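**De :** Marisol Palomino
**À :** liste nav-exterieure
**Date :** 2 novembre 2021
**Objet :** Re: Vundix, navigation visuelle sans carte, résultats sur l'esplanade

Bonjour à toutes et à tous,

Je reprends le message de l'équipe Shakya, que je n'ai pu lire correctement qu'hier soir :

> Bonjour la liste,
>
> Nous avons le plaisir d'annoncer que la politique Vundix, entraînée uniquement sur des trajectoires téléopérées, navigue désormais en extérieur sans carte, sans lidar et sans réglage propre au site. Elle prend en entrée l'image de la caméra avant et une direction de but, et sort une vitesse linéaire et une vitesse angulaire à 4 Hz.
>
> Sur 543 épisodes réels répartis sur 3 sites, nous obtenons un taux de succès de 94 %, contre 71 % pour la référence Erkel (planification locale sur profondeur estimée). La politique généralise à des robots et des revêtements absents du jeu d'entraînement. Nous pensons que cela clôt pour l'essentiel la question de la traversabilité en milieu urbain piéton.
>
> Le rapport et une sélection d'images embarquées sont sur l'espace partagé. Vos retours sont les bienvenus.
>
> L'équipe Shakya

Merci pour l'envoi, et merci surtout d'avoir mis les journaux bruts avec le rapport. C'est assez rare sur cette liste pour être relevé. Je vais quand même jouer mon rôle habituel, parce que la phrase « clôt pour l'essentiel la question » me reste en travers de la gorge.

**1. Ce que veut dire un succès**

Dans l'annexe, un épisode est réussi si le robot arrive dans le rayon du but sans reprise en main par l'opérateur. Très bien. Mais la reprise en main est laissée à l'appréciation de l'opérateur, et le rapport ne donne aucun critère : ni distance minimale à un obstacle, ni durée d'hésitation, ni seuil sur l'inclinaison du corps. Deux opérateurs prudents et un opérateur joueur donneront trois taux différents. Est-ce que les mêmes personnes ont supervisé Vundix et Erkel ? Savaient-elles laquelle des deux méthodes tournait ? Si la réponse à la seconde question est oui, l'écart de 23 points est à prendre avec des pincettes. Je ne soupçonne personne de tricher. On appuie plus vite sur le bouton quand on s'attend à ce que ça se passe mal, voilà tout, et j'ai fait pareil chez Mastent pendant des mois avant qu'on masque le nom des politiques sur la manette.

**2. La difficulté des épisodes**

J'ai parcouru les vues embarquées de l'esplanade, le site qui fournit de loin le plus d'épisodes. J'en joins une, pour que ceux qui n'ont pas accès à l'espace partagé sachent de quoi on parle.

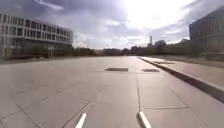
*Esplanade, vue de la caméra embarquée : dalles dégagées jusqu'aux arbres, bordure à droite, deux rectangles sombres au milieu.*

Devant un terrain pareil, une politique qui sort une vitesse constante et corrige son cap vers le but a toutes les chances d'aller loin. Je ne dis pas que Vundix ne fait que cela. Je dis que l'expérience, telle qu'elle est présentée, ne permet pas de le savoir. Il manque la ligne la plus bête du tableau : « tout droit vers le but, arrêt sur contact ». Si cette ligne fait 85 % sur l'esplanade, les 94 % changent de sens.

Les deux rectangles sombres m'intéressent davantage. À l'image, je serais incapable de jurer que ce sont des grilles. Des regards, peut-être, ou des caniveaux. Or c'est exactement le cas où une méthode purement visuelle doit prendre une décision discutable : traverser, contourner, ralentir. Que fait Vundix ? Le rapport parle de « comportement prudent face aux discontinuités du sol », sans chiffre. Il faudrait pour chaque passage la distance latérale au bord du rectangle, la vitesse à l'approche, et si possible la même chose avec une simple plaque de carton sombre posée au sol. Si le robot évite aussi bien le carton, il a appris à éviter le sombre. Ce peut être utile, mais alors il ne faut pas l'appeler traversabilité.

Même remarque pour la bordure. Sa face est dans l'ombre et se détache nettement des dalles. Avec le soleil de l'autre côté, le contraste serait tout différent. Je n'ai trouvé dans les journaux aucune ventilation par heure ou par orientation du soleil. Sur cette vue, le ciel est presque brûlé en haut, un peu à droite du centre, et j'aimerais savoir ce que devient la sortie angulaire quand ce genre d'éblouissement passe pile devant.

**3. La généralisation à d'autres robots**

Le rapport montre que la politique tourne sur un robot absent de l'entraînement. Mais l'image d'entrée contient une partie du corps de la machine : les deux pièces blanches en bas sont là, bien visibles. Ont-elles été masquées avant l'inférence ? Si non, la politique peut très bien s'en servir comme repère de symétrie ou de tangage, et on aimerait voir ce qui se passe quand on les floute, ou quand on les efface d'un seul côté. Si oui, il faut l'écrire, car le masquage fait partie de la méthode et tout le monde voudra le reproduire.

Une question de détail au passage : l'optique déforme visiblement les lignes vers les bords. Redressez-vous l'image avant de l'envoyer au réseau ? Je n'ai rien vu dans le fichier de configuration, hormis un paramètre `undistort` commenté, avec un point d'interrogation à côté. Celui qui a tapé ce point d'interrogation est mon héros, qu'il se manifeste.

**4. La référence Erkel**

J'ai participé au développement d'Erkel, donc lisez ce paragraphe en en tenant compte. Les paramètres utilisés sont ceux par défaut, prévus pour l'intérieur, avec une portée de profondeur tronquée et un coût d'inflation très pénalisant. Dehors, sur une grande surface pâle et presque sans texture, l'estimation de profondeur se dégrade et le planificateur s'arrête pour un rien. On le sait, on l'a documenté. Avec un réglage d'une demi-journée, je m'attends à une différence nettement plus faible. Je peux fournir le fichier. « Sans réglage propre au site » est un argument recevable pour Vundix, mais on ne peut pas en déduire que le planificateur plafonne à 71 %.

**5. Ce qui me convaincrait**

Je préfère être concrète, on m'a déjà reproché de ne faire que râler :

- la ligne « tout droit » sur les 3 sites ;
- 30 épisodes par méthode, opérateur en aveugle, ordre tiré au sort, avec un critère de reprise en main écrit avant la première sortie ;
- les mêmes départs et les mêmes buts pour tout le monde, y compris des buts placés de l'autre côté d'une bordure ;
- le test du carton ;
- les résultats par site, avec intervalles. Une moyenne dominée par l'esplanade ne m'apprend rien sur les deux autres.

Je signale aussi que les épisodes ne sont pas indépendants. Plusieurs dizaines partent du même point, à quelques minutes d'écart, avec le même éclairage. Dans les journaux j'ai repéré une série où les départs s'enchaînent sans que le robot ait bougé de plus que la largeur d'une dalle. Un intervalle calculé comme si chacun était un tirage frais sera beaucoup trop serré. Un bootstrap par session suffirait, c'est l'affaire de quelques lignes.

Ce qui me paraît solide, en revanche : la latence, bien mesurée, et la baisse des oscillations par rapport à la version précédente, qu'on retrouve dans les commandes brutes sans passer par le jugement de qui que ce soit. J'ai retracé les courbes de mon côté - elles tiennent. À votre place, c'est ce que j'aurais mis en tête du message.

Si l'équipe est d'accord pour refaire une campagne, je peux venir superviser une partie des essais en décembre, avec notre boîtier de masquage des politiques. Il faudra juste me dire quelle version du micrologiciel tourne sur la base, le boîtier n'aime pas les anciennes.

Bien à vous,

Marisol Palomino
Mastent, groupe évaluation

P.-S. : le lien vers l'annexe C renvoie vers l'annexe B.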